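Flange (mechanical)

A flange is a rim, collar or ridge that sticks out from a pipe, shaft, beam or housing. It is used to join one part to another, to add stiffness, or to keep a part from sliding out of place. The word is also used for a separate ring or plate made to be fixed to the end of a part that has no rim of its own.

Uses

The most common use is in piping. Two lengths of pipe, each ending in a flange, are brought face to face and bolted together with a gasket between them. The joint can be opened later for cleaning or repair, which a welded joint does not allow. Valves, pumps and tanks are often supplied with flanged ends for the same reason.

On railway wheels the flange is the raised lip on the inner edge of the tread. It limits how far the wheel can move sideways on the rail. Steel beams with an I-shaped section have two flanges, joined by a thin web. The flanges carry most of the bending load, while the web carries most of the shear.

Flanges on shafts and rotating machines transfer torque. They usually have a ring of holes on a shared bolt circle, and often a raised or sunken center that lines the two halves up before the bolts are tightened.

Pipe flange types

A weld neck flange has a long tapered hub that is butt welded to the pipe. It handles high pressure and repeated heating and cooling well, but it costs more and takes longer to fit. A slip-on flange slides over the end of the pipe and is welded inside and out. A threaded flange is screwed on and suits places where welding is not safe. A blind flange is a solid disk that closes the end of a line. A lap joint flange turns freely on the pipe - this makes it easier to line up the holes.

Faces and gaskets

The face is the surface that presses on the gasket. Flat faces are common on cast iron, where a raised face could crack the rim when the bolts are pulled down. Raised faces press on a smaller area and so seal at a higher contact pressure. Gaskets may be rubber, compressed fiber, graphite or metal, depending on heat, pressure and what the line carries.

Assembly

Bolts are tightened in a cross pattern and in stages. On a flange with 12 bolts, the Kundent fitting manual calls for three passes at rising torque, then a last pass around the circle. Leaks are most often traced to uneven tightening, dirty faces or a reused gasket. At the Borkasura water works, some 18 joints were opened and remade in December after an inspection found that old gaskets had been put back.

Machine mounting

Gearboxes, motors and tool holders are also mounted by flanges. Location pins are sometimes added so that a part goes back in the same position each time. 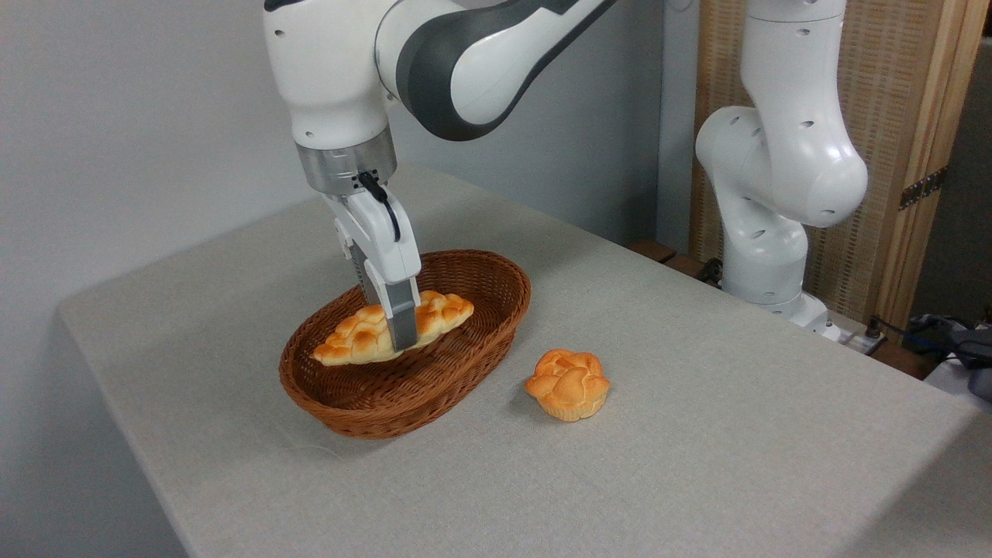
Bram Kramer, writing on the article's talk page, asked for the section on gaskets to be split off and said that the remark about cast iron needs a source, as ductile iron flanges are regularly bolted up with raised faces.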